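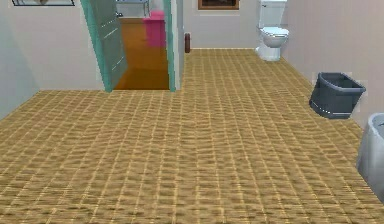 Tamsin Zamora, course handout, October 2021

Week 3: Private foundations and public criticism

A private foundation gives away money from its own endowment. The Postma Foundation, our main case, was set up by one family and makes 30 grants a year. Most go to legal advice and local newspapers in Clidstead and Gurkinmont.

Giving of this kind attracts two sorts of complaint. One is about accountability: donors are not elected. The other is personal, and concerns who the donor is. Keep the two apart in your essays.
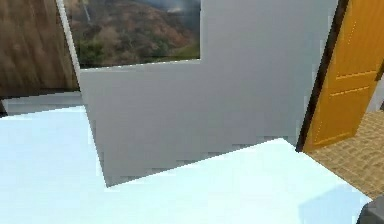
Rendered interior: grey wall and doorway.

In April the Stindov council received 807 letters about a Postma grant. Over 200 used the same wording. Read the extracts in the course pack and note which of them mention the grant itself.
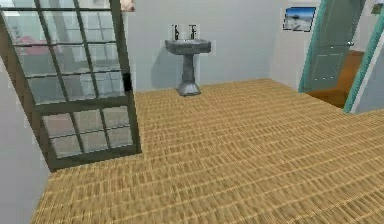 For the seminar

Write up to 1000 words on whether a foundation should publish its reasons for refusing an application.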